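Repair evening at Dikance – notes for my talk, Sat 28 March 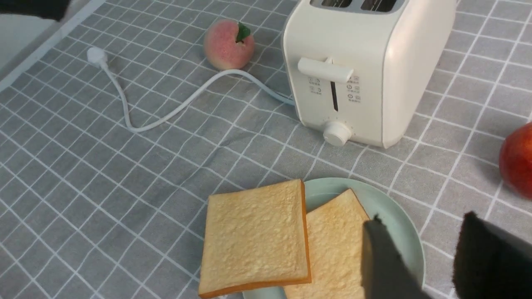
Slide 1: Two-slot toaster, cream-white

Good evening, and thank you to Youssra Shehata for the invitation to Vevcombe. Speak slowly here!

Ask the room: who threw away a kettle or a lamp last year? Wait for hands.

In November we opened with 8 visitors. At the last evening there were 19, and we had only one soldering iron. Tell the story of the radio from Prurkau – keep it short.

Main point: people come for the repair, but they stay to learn it. The owner holds the screwdriver.

Money: 10 for each visit, 70 for the year. Tsz-kin Kong has the forms by the door.

Questions, then tea.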